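Working Practice: Revised Rules for Two-Arm Tabletop Cells

The revised practice sheet for two-arm tabletop cells takes effect at Destville and Trurnton on the first Tuesday in September. It replaces the sheet issued with the original Dirnberg cell and applies to every station where two arms share one work surface and handle loose items. The number of the sheet stays the same, 3068, with a new revision letter. Printed copies of the old revision should be taken down from the cell doors before the new one goes up.

Most of the text is unchanged. The sections on stop buttons, door interlocks and arm speed during setup carry over word for word. The changes are in four places: the surface check, the approach rule, the stacking rule and the record. Stacking bowls is used as the reference task throughout, and any station that runs a different task should read "bowl" as the item it handles.

Surface check

The tabletop must be clear of anything that is not part of the task before the arms are enabled. Wipe it with a dry cloth. Do not use spray cleaner while the arms are powered. Marks and scuffs in the surface are acceptable if a fingernail passed over them does not catch. Openings in the tabletop are keep-out areas, and no item may be placed within 21 millimeters of the edge of an opening. The old sheet gave this distance only for the Bundgaard table. It now applies to all tables.

Lighting is part of the surface check for the first time. Overhead lights reflect from a glossy top, and a reflection that falls on a start position can affect how the system locates an item. The operator should look at the view from the head camera before each session and move the start positions if a reflection covers one of them. Dimming the room is not an approved fix.

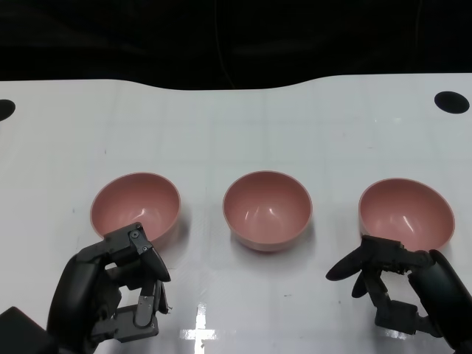 Approach is the section with the most new wording. Each arm is assigned a side, and the midline of the table is the boundary between the sides. Both arms may move toward items at the same time only if the items are on their own sides and a free gap remains between the hands. In a row of three, the two outer bowls meet this condition, with the left hand going to the left bowl and the right hand to the right bowl while the middle bowl stays clear of both. The middle position belongs to neither side. An arm that needs it must request it, and the other arm must hold or retract until the request is released.

Fingers must be open before they come within 16 millimeters of the rim. Contact with the outside of a bowl during approach is not a fault if the bowl stays inside its start position. If the bowl leaves its start position, the run is stopped and marked as incomplete. The operator may reset the bowl by hand only after both arms have been disabled at the cell panel. A software pause does not count as disabled.

Stacking

The stack is built at the center of the table. One arm places at a time. The arm that is not placing stays on its own side with its fingers open and does not move until the placing arm has let go and cleared the stack. This removes the exception in the old sheet that let the second arm steady the stack during placement. The exception was used on a small share of runs at Trurnton and made the fault records hard to read, as it was often unclear which hand had shifted the lower bowl.

A bowl may be carried at any tilt as long as the grip is on the rim and the bowl does not pass over the other arm. It must be brought level before it is lowered. Small offsets between bowls in the stack are allowed. The stack is rejected if it rocks when the placing hand lets go, or if any bowl rests on the rim of the one below at a single point. 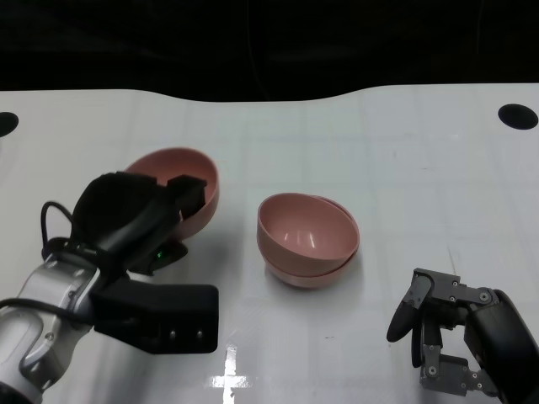
Third bowl held by the rim in the left gripper; right gripper open, to the side of the stack.

Cables and attachments

Cables on the arms must have enough slack for full wrist travel and must not hang below the gripper at any point in the task. Check this with the arm moved by hand through its whole range, both arms in turn. Camera mounts are treated as part of the arm for clearance purposes. The clearance model in the cell software must include the mount that is fitted on the day. A station that changes its mount has to update the model and repeat the midline test before it runs any items.

Record

Each station keeps a run record. The entry must give the task, the result and, for any stopped run, the section of the sheet that applied. Free text is allowed but does not replace the section number. Records are kept for the last 2000 runs at each station, after which the oldest may be deleted. Runs stopped for a door or button event are kept without limit.

Transition

Stations may work to either revision until the effective date, but not to a mixture of the two. The revision letter in use must be entered at the top of the run record. The Bundgaard table needs its start positions marked again before it can comply with the midline rule, and it will stay on single-arm work until that has been signed off. Requests for a deviation go through the usual form, with the section number in the first field and a drawing of the table layout attached.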